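Reluvari Library Will Lend Tools and Kitchen Items From Next Week

Friday, October 15, 2021 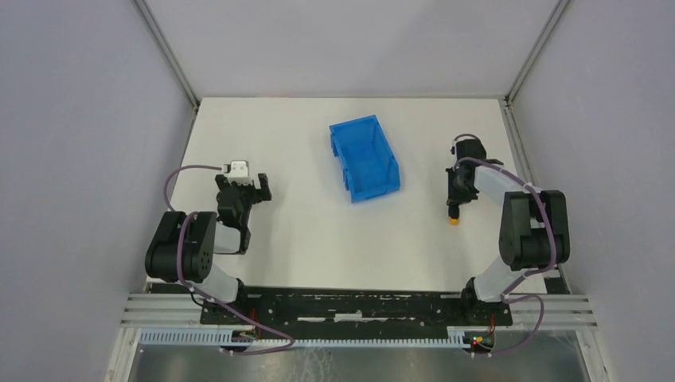 The public library in Reluvari will begin to lend household items next week, together with its books. Residents who have a library card can borrow drills, sewing machines, cake pans, folding ladders and many other things for up to two weeks. There is no fee for the loan.

The new service has the name Moya. It will be open three afternoons a week in the former reading room for newspapers, on the ground floor of the library on Station Street. The newspapers have moved upstairs, next to the local history shelves.

Chepkoech Wanyama, the head librarian, told this paper that the idea came from the visitors themselves. In June the library put a paper form on the front desk and asked people what they would like to borrow if it was possible. The library received 433 forms back. Many of the answers were for things that people need one or two times in a year and do not want to buy.

"I expected that people would write the names of films and games," said Wanyama. "Some did. But the most common answer was a carpet cleaner, and the second was a drill. One person wrote only the word 'ladder' and put three lines under it."

The collection has 212 items at the start. A part of them was bought with money from the town's culture budget, and the rest was given by residents during the summer. The library accepted only things in good condition, with all parts. Electrical items were checked by Jabari Were, who has a repair shop in the same street and did this work in the evenings after he closed the shop.

Were said that most of the donated machines needed very little. He changed plugs and cords, cleaned old oil from the sewing machines and put new belts in two of them. Some items he had to refuse. "A toaster that smells of smoke is not a gift," he said.

How to borrow

To borrow an item, a resident must be 18 years old or older and must show a valid library card. The first time, the borrower also signs a short agreement. It says that the item must come back clean and complete, and that the borrower will tell the library if something is broken. Normal wear is accepted and there is no payment for it. If an item is lost, the borrower pays the price of a used one.

The list of items is in the same online catalog as the books. It is possible to reserve an item from home, and the library sends a text message when it is ready. A reserved item is kept for three days. One household can have up to 5 items at the same time.

Small things, for example baking forms and hand tools, are given in a cloth bag with a paper tag. The tag has a list of everything that is in the bag. Borrowers are asked to check the list at the desk before they leave, and again at home before they return the bag. Large things such as the ladders and the carpet cleaners are kept in a storage room behind the building and must be picked up from the back door. There is space to stop a car there for fifteen minutes.

Loans can be made longer by one week, if no other person is waiting. This can be done online or by telephone. A late return costs one dollar a day for each item. Wanyama said that the library thought for a long time about this fee, because books have had no late fee in Reluvari for several years. In the end it was decided to keep it, at least in the first year. With a novel, she explained, another copy can usually be found in a different library. With a carpet cleaner the next person on the list can only wait.

Not everybody agrees

The town council voted for the plan in summer, but the discussion before the vote was longer than usual. Council member Mpho Mahlangu voted against it. He said that he likes the idea of sharing, but he is worried about the work it makes for the staff. The library has the same number of employees as before, and the opening hours for books stay as they are.

"When a book comes back, you look at it for two seconds and it goes on the shelf," Mahlangu said. "When a pressure washer comes back, somebody must look at the hose, the cable, the nozzles. Who has the time for this? I asked it in the meeting and I did not get a clear answer."

Wanyama said that this is the reason why the service is open only three afternoons. The staff will write down how much time every return takes, and the council will get a report next summer. If it takes too much time, the collection can be made smaller.

There was also a question from Gumodon, the hardware store on the north side of the town, which rents out machines for a daily price. The store asked the council not to offer heavy machines for free. The library agreed to this. There will be no chain saws, no concrete mixers and no floor sanders in the collection. A person who needs one of these will be sent to the store.

Experience from another town

Reluvari is not the first place in the area to try this. The smaller town of Hemico started a similar service two years ago, in a corner of its children's department. Sointu Mustonen, who is responsible for it, visited Reluvari in September and gave advice to the staff for one day.

In Hemico the collection had 114 items at the beginning. Mustonen said that very few have been lost until now, but many small parts have. Her advice was to buy extra drill bits, extra bobbins for the sewing machines and extra lids for everything that has a lid. She also advised to keep the instruction books at the library and to put only a copy in the bag.

"People are careful with the machine," Mustonen said. "They forget the small key that goes with it. It is in a kitchen drawer and they find it after two months, and they feel so bad that they bring us a cake."

According to her, the most popular items change with the season. In spring people want garden tools and bicycle pumps. In the fall it is jars, fruit presses and food dryers, and before the winter holidays all the large cooking pots are reserved. The sewing machines are used the whole year. Some borrowers in Hemico asked for help with them, and now there is a sewing evening once a month in the town hall.

The same may happen in Reluvari. Tatu Lema, who teaches sewing and clothing repair at the evening school, has offered to hold a first lesson at the library in November. It will be for beginners and will show how to put the thread in the machine, how to make a straight seam and how to shorten a pair of pants. There is room for eight people. Lema asks that the participants bring one old pillowcase or another piece of cotton for practice.

"Many people have told me that they are afraid of the machine," said Lema. "They had one in the house when they were children and they were not allowed to touch it. I tell them it is slower than a car and you can stop at any moment."

What is still missing

The library still looks for some items that many people asked for on the forms. These are a second carpet cleaner, a projector, a large coffee maker for parties and camping stoves. Baby items, such as travel beds, were also wished for, but the library will buy these new or not at all, for safety reasons. Car seats will not be lent.

Residents who want to give something are asked to call first or to talk with the staff at the desk. Boxes should not be left outside the door. In August this happened a few times during the night, and the rain spoiled a good set of board games and a record player.

Books about home repair, cooking and sewing have been moved to the same room, so that a visitor who borrows a drill can also find a book about how to hang a shelf. Two tables from the old newspaper room are still there. It is allowed to sit and read at them also when the Moya desk is closed.

The service opens on Tuesday at 2 p.m. On the first day Jabari Were will be there until 5 p.m. to answer questions about the electrical tools. After this the desk is open on Tuesdays, Wednesdays and Thursdays from 2 p.m. to 6 p.m. Items can be returned only when the desk is open, and they must not be put in the book return box by the main door. New library cards can be made at the front desk with an identity card and a letter that shows the home address.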